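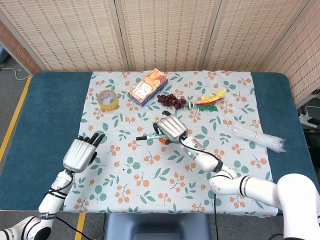
Bench notes: the multi-fingered hands, month one

The Ollow hands have been on the arms since the start of June, and Melaniia Kravets has finally stopped calling them a vanity purchase. She now calls them a pair of vanity purchases.

For anyone who missed the last issue, we are comparing three ways to end an arm: our old Clorero two-jaw grippers, the Trekosine suction heads, and the multi-fingered Ollows. Same table, same household objects, 300 attempts apiece. The jaws finished in May with 189 clean picks, and they did it with all the charm of a stapler.

The Ollows are slower and a good deal more opinionated. A marker pen ought to be the easy one. The jaws pinch it in the middle and move on. The fingers would like to discuss it first, and for two weeks they settled on a grip that let the pen swivel like a compass needle. Roksolana Onyshchenko cut the closing speed and had the thumb arrive last, and pens have behaved better since. Marker caps remain a matter for a future budget.

Drinking straws are where the new hands earn their keep. The jaws crushed them and the suction heads never found anything to suck on, although the noise was memorable. Packing tape is fine with everybody provided it lies flat. Grapes (artificial, before anyone writes in) go well with fingers and badly with everything else.

The printed tablecloth stays. Delia Daza has had two requests to swap it for plain gray so the cameras have an easier time, and has replied to both that kitchens are not plain gray. The cameras do get fooled by a berry now and then – so far they have politely reached for one 6 times.

Still to come: the left-to-right handover, which Liya Seyoum is tuning on the Ivanyshyn controller, and the full Ollow score once all the attempts are in. Bets are closed. Liudmyla Kravets is holding the list and will not be showing it to her sister.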